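Chapter 7
Tabletop Pushing Kits

7.1 What a pushing kit is for

Most first courses in robot handling begin with picking: close two fingers on a part, lift it, set it down somewhere else. Pushing is older and simpler in hardware terms, and harder to predict. A part that is held moves with the hand. A part that is pushed slides, turns, and may leave the tool altogether, and how it does so depends on friction, on where the contact falls, and on the speed of the arm. The subject of this chapter is a kind of product built around that problem, the tabletop pushing kit, and how to judge one before buying it.

We use the Verulier kit from Prodley as the main case. A second kit, the Nuso, is brought in where the two differ. Readers who worked through the Győri gripper in Chapter 6 will find that much of the mounting procedure carries over, but the tool itself has no moving parts and needs no air or signal line.

After this chapter you should be able to:
read a kit data sheet and tell which figures limit the task;
set the working height of a push rod above a flat surface;
plan a push for a block with flat sides and for one with curved sides;
write a short acceptance test for a kit on a bench you already own.

7.2 Parts of the kit

A pushing kit has three parts: the tool, the objects, and the surface. Arms are sold separately in nearly every case.

The tool is a rigid rod with a rounded tip. The rounding matters. A sharp corner catches on the edge of a block and gives a contact point that jumps as the block turns, while a rounded tip rolls along the side and keeps the contact smooth. The Verulier rod is 100 mm long from clamp face to tip. The Nuso rod is longer and bends more under side load, a point taken up in Section 7.5.

The objects are small blocks in a few shapes and colors. Color lets a simple vision program tell blocks apart, and lets an instruction name one of them in a few words. Shape decides how each block answers a push. A cube pushed squarely on one face travels in a fairly straight line. The same cube pushed near a corner turns first. A cylinder standing on its flat end has no preferred face, so the tip tends to slip around it unless the push passes close to the center. Stars and hearts have hollows in their outline, and a rod tip that settles into a hollow can steer the block well – until the path calls for a turn the hollow does not allow.

The surface is the part that buyers tend to overlook. It must be flat, it must stay put, and its friction should not vary much from place to place. The Verulier data sheet gives a working area of 400 mm on the short side. It allows a height difference of 2 mm across the whole surface, and this figure sets the lower limit for rod clearance. If the tip is run closer than the surface is flat, it will touch down somewhere.
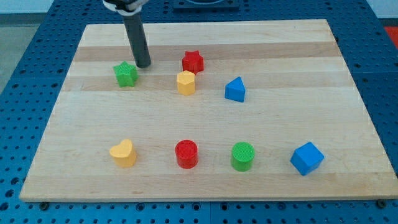 Figure 7.1 Push rod and eight shape blocks on a wooden work surface. The tip is close to the green star.

7.3 Setting the rod height

Set the height before any block is placed. Bring the arm to the middle of the surface and lower the rod until a paper strip under the tip begins to drag. Record this as the zero height. Repeat at the four corners. The highest of the five readings is the reference, and the clearance is added to it.

Too much clearance is also a fault. A tip that meets a block near its top edge will tip the block before it slides it, above all with tall, narrow shapes. As a working rule, keep the contact below half the block height.

The replacement rod is listed in the Prodley catalog as item 1216 and is supplied without the clamp. Zero height must be taken again after every rod change, even when the new rod is nominally the same length.

7.4 Planning a single push

We begin with the simplest case, one flat-sided block pushed along a straight line with no neighbors in the way. The quantities needed are the position of the block, its angle on the surface, and the line along which the tip will travel.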